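Workshop notebook – two-arm table build, simulation side
November, started writing at 9:40 in the evening, tea already cold

I promised Ekow I would write this up properly so he doesn't have to work it out from my commit messages, which I know are not my best work. So, Ekow, and whoever else ends up on the corner bench after us, pull up a stool, this may take a while.

Where we left off: the real frame is bolted down, the left arm is wired, and the right arm is still waiting on its shoulder bracket from Mazza. They wrote back very kindly and said it is on its way, and I believe them, but I didn't want to lose another few evenings to waiting. So all of the two-arm work has moved into the simulator for now. I've been calling the simulated table Skisero, after the folder it happened to land in, and the name seems to have stuck.

First job tonight was the joint offsets. I had copied the left arm's numbers across to the right and flipped the signs, feeling quite clever about it, and then spent the best part of an hour watching the right elbow fold itself backward like a deck chair. The shoulder flips. The wrist does not flip, because the two wrists are the same part mounted the same way round, and I even have a drawing from September that says so in my own handwriting. It's fixed now, and I've put a comment in the file in capital letters. Please leave the comment there even if it looks rude.

Second job was the controller rate. Luredo (our little motion script, for anyone new) was sending targets faster than the simulator could step, so they piled up in the queue and the arms were always chasing something slightly old. You'd stop the script and the arms would carry on for a moment as though they hadn't heard you! I set the queue to drop old targets and keep only the newest, and the lag went away. I'd like to do the same on the real left arm, but carefully, with a hand on the stop button, and with Ekow in the room.

After that I got to the part I had been looking forward to, which is having both arms busy at once on the table. I kept the layout we sketched on the back of the parts list, with the plate on the left, the cutting board on the right, and the basket and the other bits along the back where they make the planner think a little. The left arm goes to the plate for the small red item and the right arm looks after the lumpy shell-like thing over by the board. Ekow says it's a croissant. I have my doubts, but it came in a free pack of models with no useful names, so we may never settle it.

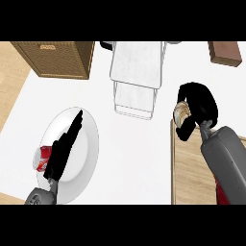 What I wanted to know was whether the arms could share the middle of the table without one of them freezing up. The old planner treated the whole center as a shared zone and let only one arm in at a time, which was safe and terribly slow, a bit like two polite people at a doorway. I've shrunk that zone so it covers only the gap between the plate and the board. Each arm can now fuss about over its own side for as long as it likes, and it only has to ask permission when it wants to cross over.

I let it run while I ate my sandwich. It got through 2,000 tries with the positions shuffled a little each time, and 1,909 of them finished with both objects held. I was very pleased with that for about as long as it took me to finish the sandwich, and then I went and looked at the failures, and nearly all of them belong to the left arm. The long thin fingers come in at a slant, one of them touches the rim of the plate, and the red item gets nudged along instead of gripped. The right hand hardly ever drops its object, I think mostly down to the lumps and ridges giving the contact solver something to hold on to, though I haven't tested that and would not swear to it.

Things I tried for the rim problem, in the order I tried them. Lowering the approach speed did nothing at all. Raising the friction on the fingers helped, but I took it back out again, as our real fingers are not that grippy and I'd only be fooling myself. Coming in more steeply looked promising for the first few runs, then the forearm started running into its own joint limit whenever the plate was shuffled toward the front. I stopped there for the night. I suspect the answer is to turn the wrist so the fingers close along the length of the plate, and I'll have a go at that next.

One other small thing that cost me time. The gripper opening is set to 670 in the config, and that number is in encoder ticks, not tenths of a millimeter as I had noted in the margin of the last entry. I've crossed the margin note out. If you copied it anywhere, please cross yours out too, and sorry!

For the real bench: the Nukov power supply still hums when the left arm holds a pose for a long time. It doesn't seem to get any worse, but I've moved it off the wooden shelf and onto the tile until we've had the lid off. The spare fuses are in the mustard tin.

Ekow, could you look at the wrist turn in the planner before I do? You know that part of the code better than I do and you're less likely to flip a sign. The run logs are in the Skisero folder under tonight's entry, and the failures are sorted to the top.

Lights off at 11:50. Left the simulator machine running, so please don't unplug the gray strip.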